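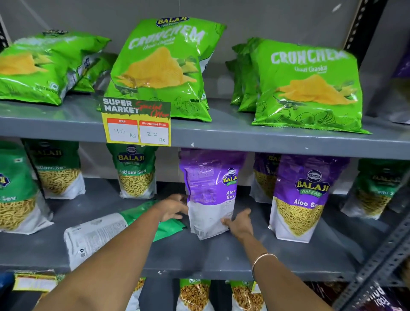 Threads > Food > Long posts

Right, a thread on sleeper trains and why I packed all the wrong things for mine. I've wanted to do the overnight to Munell for years and in February I finally booked it, top bunk, no window. I spent weeks on the route and gave no thought to dinner. What I wanted by nine at night was a packet of Aloo Sev, the purple Balaji one, and what I had was a banana.

The buffet car shut at Illel. It opened again at 2 in the morning, for reasons I'll never understand, and sold me a tea and a very small cake.
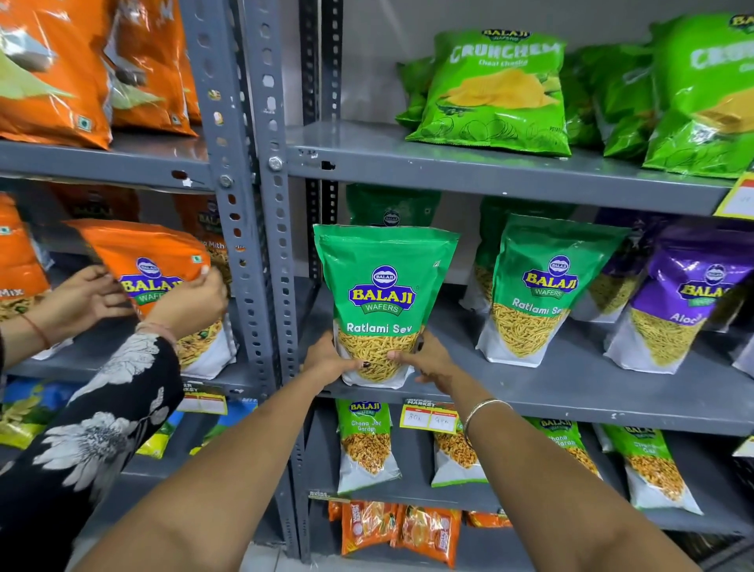
Bunks next. Bring a scarf for your eyes, the blind doesn't reach the bottom. Bring earplugs too — the man below me snored through 2 tunnels and a border. And bring something crunchy you can eat lying down. Ratlami Sev would be my pick, in the green pouch with the clear bit so you can see how much is left, but pour it into a cup first or you'll be sleeping on it.

Luggage! My case was far too big and lived in the corridor, where everyone kicked it. Next time it's the little rucksack and

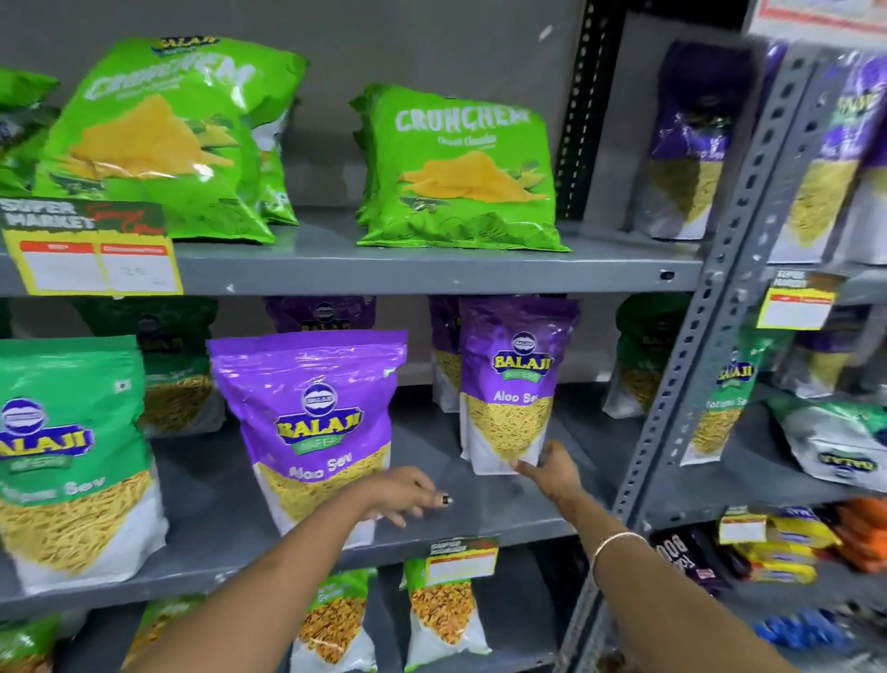

one pair of shoes, that's all. You sit down for 400 miles, you don't need boots.

Best bit was waking up just before Ovier with the whole valley white. I stood in the corridor in my socks for ages. Would do it again tomorrow — lower bunk though.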